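The Second Gripper Is the One You Forget to Budget For

Kit for teaching robots has become wonderfully approachable, and the shopping list has got longer with it

A few years ago, a small firm wanting to teach a robot to tidy an office would have started by pricing up the arm. It was the big number at the top of the sheet and everything else fitted in underneath. Now a lot of teams start with their own hands. You buy or build hand-held grippers, do the job yourself over and over, and leave the arm until you know what you want from it. For anyone with a modest budget and a spare room, I think this is the most exciting change in years!

It does mean planning your money differently. I spent part of August going through purchase lists with Turnik, a small outfit that works on office and household tasks, and what struck me was how ordinary most of the lines were. Printed markers. Cables. Spare fingers. A line simply called "furniture", which turned out to be one of the more argued-over items, because the things you practise on matter as much as the thing you practise with.

The first gripper they priced, the Skoretti, came in at 1,032 pounds with its mount and a set of marker cubes. A fair price, and they nearly ordered just the one. Then somebody pointed out that plenty of jobs in a room are two-handed, and that a single tool with a broken finger means a day of nothing.
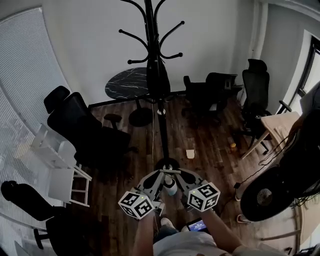
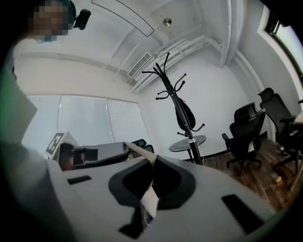

Grippers at work in an office with a coat rack.

So the order became three: a pair to use and one on the shelf. If you take one thing from this article, take that. Price the pair first, then see what's left.

Next comes storage, which always gets squeezed. Turnik went for the Seol drives after comparing them with a cheaper set, and set aside 20 per cent of the whole budget for storage and backup. That sounds heavy until you have filled your first drive before lunch and are standing there deciding what to delete.

Then there is the arm itself. They have a quote from Drummont, good for 17 weeks, and they're in no hurry to sign it. I love this part of the plan. By the time the quote runs out they will know how far the arm needs to reach, how much it has to lift and whether it should be on wheels, all from work they've done by hand.

A few smaller things from their list are worth copying. Buy chargers in the same number as tools. Put money aside for reprinting markers. Ask about spare fingers before you order, and get the delivery time in writing. And leave a little for people's time, as lifting a gripper all afternoon is real work and shoulders need a rest.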